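Lulladano > Home & Family > Galleries > Packing

July – by the Stalladura desk

Packing up the small stuff

Quick one this month, no time for a proper write-up. We're moving from Navard to the new place in Tuncer and the small boxes are taking forever. Big furniture was easy. It's the little packages, the bits of foam, all the stuff that came in a box and has to go back in one. The list is at 54 lines and I keep adding to it.

Doing most of it at floor level, on something soft. Easier on the knees, and things dont roll far.

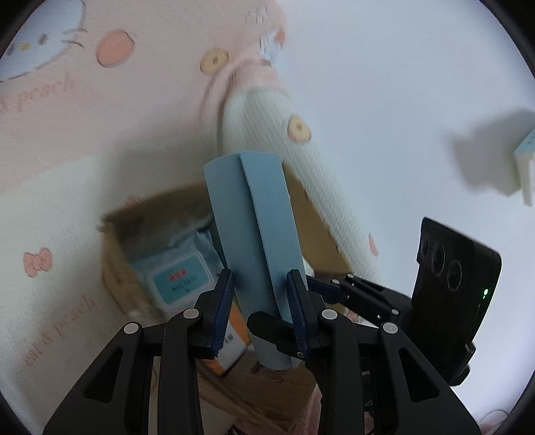 Light blue foam sheet, folded down the middle. Open cardboard box behind it with a couple of packages in already.
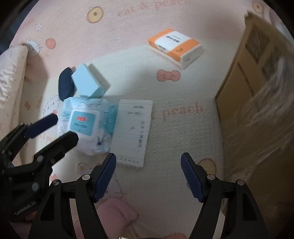 Still to do – the kitchen drawers, the hall shelf, every cable we own. I bought 2 rolls of tape and thats not going to cover it. Flat foam goes down the sides of a box, creased foam in the corners, and anything with a lable faces up so I can find it later. Van is booked for 152 boxes max, which sounded like plenty back in spring. More pics when the Tuncer shelves are up – they're 176 cm wide and the wall might not be.

Filed under: Moving, Storage, Small Spaces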